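第927号卷

本篇所述,为Gekoritz港务局遗留物品处办理第927号卷之经过。叙述人系该处登记员伊斯拉·巴克斯特(Isla Baxter)。按本处惯例,案卷结清后应附书面说明一份,篇幅不限,措辞须平实,不得使用感叹号。

一、来函

Stundus航线每年十月起改行冬季班次,Munro号自Gekoritz开往Praltier,夜航,船上设卧铺。旅客下船匆忙,遗留物品以洗漱用品居多。此类物品由船方装袋,随船返回后移交本处。依《遗留物品办理规则》第四条,凡袋装物品,收到后应即开袋,取出内物,按类别分置于各色塑料筐中,原袋抚平,另行存放。

第四条的用意,当年的起草者没有写明。处里的通行说法是,从前有人把半只苹果留在袋内,袋子又被放在架上过了一个夏天。此后凡袋必开,再无例外。

12/26/19,本处收到Praltier寄来的挂号信一件,信封上贴的邮票超出应付邮资甚多。来函人为女性,自述年事已高,字迹工整,每行末尾略向上斜。信中称,她的丈夫于秋季搭乘Munro号返家,下船时遗落白色塑料袋一只,内有牙刷一支、折叠刀一把。丈夫当时并未在意,说牙刷可以再买,刀也该换了。十一月他因病去世。她现在希望将这两样东西领回,如有领取费用,愿照付。

信的末尾另有一行,墨色与前文不同,应是隔了些时候补写的:“如果袋子还在,请一并寄来。”

我当日将来函编为第927号卷,并在登记簿上查到相应的移交记录。记录载明:白色塑料袋一只,内有洗漱用品及杂物,已依第四条开袋,已分类。经手人一栏签的是胡萨姆·达尔维什(Hussam Darwish)。

达尔维什先生在本处任职的年数比我长得多,现任分类室主管。我持卷前往请示时,他正在吃午饭。他把信读完,将餐盒盖好,又从头读了一遍。

“东西都在,”他说,“只是已经不在一起了。”

这句话需要解释。本处的分类以物品为准,不以失主为准。牙刷归牙刷,刀具归刀具。一只袋子开过以后,它的内容便各自进入各自的类别,登记簿上只留下件数与品名。倘若失主能说出物品的颜色、牌子或磨损之处,尚可辨认;来函人没有说。她写的是“一支牙刷”和“一把折叠刀”,她大约认为,世上的人看见丈夫的牙刷,自然就会知道那是丈夫的牙刷。

达尔维什先生当即决定,将该批次物品全部调出,在长桌上重新整理一遍。他要求先从袋子着手。存袋的柜子有一层专放白色塑料袋,揉皱的居多,虽然规则写的是抚平。他取出其中一些,逐只展开,对着光察看,袋底有沙的放在一边,袋底有票根的放在另一边。
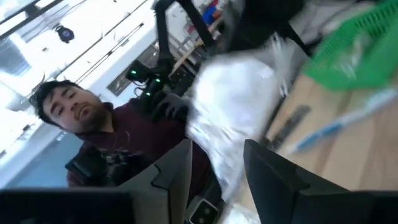
二、长桌

分类室铺灰色地毯,长桌为浅色木面,由窄木条拼成,使用多年。桌上的工作有固定程序,新到任者须学满一个冬天方可独立操作。现将与本卷有关的部分摘录如下。

红筐用于待核物品。凡来历未明、类别未定者,先入红筐,待核清后移出,红筐不得过夜。绿筐用于个人洗漱用品。橙筐用于公用及耗材性质的物品,例如棉球,这类东西没有人来领,但规则要求保存满一百天,写作100日,登记时须用数字,不用汉字。刀具不入筐,单独放置于桌面中央,使在场人员均能看见。

最后一项是达尔维什先生订立的。他认为刀在筐里会使人伸手时迟疑,迟疑的手容易碰翻别的东西。

我们先核对批次号。Munro号秋季移交的袋装物品共136袋,其中属于来函所述航次的为13袋。十三袋的内容已经散入各筐,需要凭登记簿逐项找回。找回的办法是念。由我念品名,由他取物,取到即应一声。整个下午分类室里只有这两种声音,我念“牙刷”,他应“有”;我念“牙膏,用去一半”,他应“有”;我念“信纸,空白”,他隔了一会儿才应。

念到第九袋时出现差错。登记簿上写的是“梳子”,筐里找不到梳子。达尔维什先生请我再念一遍,我再念一遍,仍是梳子。他把红筐逐一看过,又蹲下去看地毯,最后在自己的上衣口袋里找到了。他说这是今早在走廊拾到的,本拟归还原位。我将此事记入备注。他看着我写完,没有要求删改。
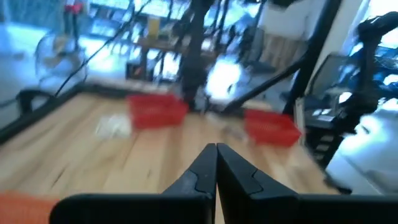

天色在四点以前就暗了下来。港口的雾笛照例在这个时刻试鸣一次,试鸣时全处停止念诵,以免听错。达尔维什先生利用这段空隙问我,来函人的字是什么样子。我说很工整,行末向上。他说,那么她丈夫的字大概是向下的,两口子的字往往这样。这一论断没有依据,我未予记录,现在补记于此。

雾笛停后,十三袋的内容已大体找齐。可以排除的先予排除。带有儿童图案的水杯,不是;带有女用标签的发夹,不是;眼镜盒一只,来函未提,不是。凡排除者放回原筐。排除到最后,桌面上剩下的东西不多,但仍比来函所列的要多。

三、辨认

折叠刀没有疑问。该航次移交的刀具仅有一把,黑色,登记簿与实物相符。达尔维什先生将它斜放在桌子中央,便不再碰它。

困难在于牙刷。牙刷在任何批次里都是最多的,也是最难认的。人们每天用它两次,用上几个月,却很少有人能说出它的样子。我曾请处里的同事不看实物,写下自己牙刷的颜色,写对的不到一半。达尔维什先生写的是“旧”。

经排除,仍有几支无法断定归属。一支刷柄红白两色,放在绿筐内;一支通体透明而略带蓝色,就搁在绿筐旁边。其余各支也都说不出哪一处特别像一位已经去世的先生的东西。
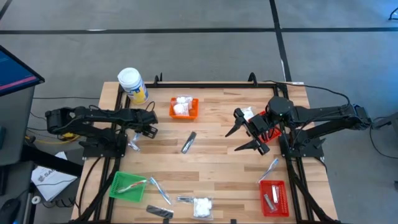 长桌局部。绿筐内为红白柄牙刷,橙筐内为透明袋装棉球,折叠刀置于桌面中央。

我提出三项办理意见。其一,复函请来函人补充牙刷特征,收到答复后再行发还。其二,仅发还折叠刀,牙刷一项注明“无法辨认”。其三,择一支寄出。

达尔维什先生对第三项不予考虑。他说本处可以找不到东西,但不可以替人挑选东西。对第二项他也不同意,“无法辨认”四字他在任内用过一次,用在一只手套上,后来手套的主人亲自来了,站在柜台前面一眼就认了出来,他至今记得那个人戴上手套的样子。

剩下第一项。依规则,请求补充说明的函件须用制式公函,编号为丙种函。我取来一份填写。丙种函的正文是印好的,共两句:“阁下来函收悉。所述物品特征不详,请予补充,逾期不复视为放弃。”

我填到收信人姓名时停了笔。达尔维什先生问是不是没有墨水。我说有墨水。他走过来,站在我身后读了那两句,读的时间比两句话所需要的长。

“逾期是多久?”他问。

我答,规则定为三十日,自发函之日起算。寄往Praltier的邮件冬季要等船,船要等天气。

他将丙种函从我手下抽走,对折,放进待处理的夹子里。按规定,作废的公函应当加盖作废章,他没有盖。

四、第十三条

《遗留物品办理规则》共四十余条,平时用到的是前十条。第十三条排在保管与销毁两章之间,全文如下:“失主或其家属因客观原因不能到处辨认者,本处得将候选物品携往其所在地,由其当面指认。往返费用由本处负担。”

据达尔维什先生所知,该条自公布以来未被援引。他是背出来的。背完之后,他请我查对原文,一字不差,只是他把“得将”背成了“应将”。我指出这一点,他说他知道。

援引第十三条须经处长批准。处长在节后休假,授权主管代行。主管即达尔维什先生本人。他坐到处长的桌前,以处长代理人的身份阅读了自己写的申请,批了“同意”,又回到自己的桌前收下批文。两张桌子相距几步,他来回都走得很端正。

余下是装箱。候选的牙刷应当逐支包裹,避免相互接触,也避免旅途中受潮。包裹用透明塑料,使指认时不必拆开。折叠刀另行包裹,随附说明,以便登船时查验。达尔维什先生主张把筐一并带去,他说东西放在信封里拿出来,像是要人签收账单,放在筐里,人家才愿意低头看一看。规则对此没有规定,我也没有反对。

白色塑料袋的问题则在傍晚解决。先前展开的那些袋子里,有一只袋底留着一小片纸,是Munro号餐室的糖包撕下来的一角。来函人没有提到糖。但达尔维什先生认为,一位说牙刷可以再买的先生,是会在袋子里随手塞一片糖纸的。我请他说明这两件事之间的联系。他说没有联系。随后他请我在备注栏写明,该袋之归属系主管推定,由主管本人负责。
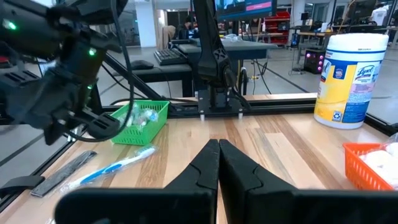

我们把桌面收拾到将近七点。橙筐归橙筐的架子,红筐清空,倒扣,表示当日无待核物品。其间有人来敲门,询问一把雨伞,达尔维什先生告以办公时间已过,接着又把雨伞找了出来。那人道谢后站着不走,看着桌上的牙刷,问是不是要办展览。达尔维什先生答,是要出差。

出差人员定为我。理由是我识得来函人的字迹,也没有去过Praltier。达尔维什先生自己去过,年轻时去的,他说那里的码头很长,下船后走到有灯的地方要走一阵子,人在这段路上容易把东西忘掉。他又说,如果来函人一时认不出来,不要催促,也不要提示,更不要说“是不是这一支”。她若请喝茶,可以喝。她若认错了,照她认的登记。

我问,怎样才算认错。

他想了一会儿,说这一问题不在规则范围之内。

五、结案

我于次年年初乘Munro号抵达Praltier。天气使船期推迟了两日,这两日的食宿单据附后。码头确实很长。

来函人住在临街的二楼,事先已接到通知,桌子擦过了,铺着一块我猜平时不用的桌布。我按要求出示证件,宣读第十三条,然后把东西放到桌上。她先看的是袋子。她把袋子拿起来,翻过底部,看见了那一角糖纸,便把袋子放在膝上,没有再放回桌面。

刀她认得很快,只点了点头。

牙刷她看了很久。我遵照指示,没有催促。街上有一辆车经过,又有一辆车经过。后来她问我,能不能告诉她,哪一支是他的。

我答,本处不能替失主家属作出判断。这句话我在船上练习过,说出来比练习时要轻。

她说她明白。她说他们结婚许多年,两支牙刷一直插在同一个杯子里,她从来只记自己的那一支,凡不是自己的,就是他的。她说完以后,指了其中一支。我问是否确定。她说不确定,但是可以了。

我依她所认填写领取单,她在右下角签名,签到末一笔时略向上斜。费用一栏填“无”。她还是取出了钱包,我向她说明了第十三条的后半句,她把钱包收回去,到厨房里去烧水。

其余候选物品由我带回,途中无遗失。达尔维什先生当面点收,各归原筐。他问她认的是哪一支,我告诉了他。他查过登记簿,把簿子合上,说该支原属何袋,现已无从查考,也不必查考,并嘱我在卷宗封面上盖结清章。

盖章时印泥偏干,第一次不清楚,补盖了一次,故封面上有两个印。特此说明。

登记员 伊斯拉·巴克斯特

附件:来函一件;领取单一份;船票存根两张;食宿单据;未加盖作废章之丙种函一份,对折。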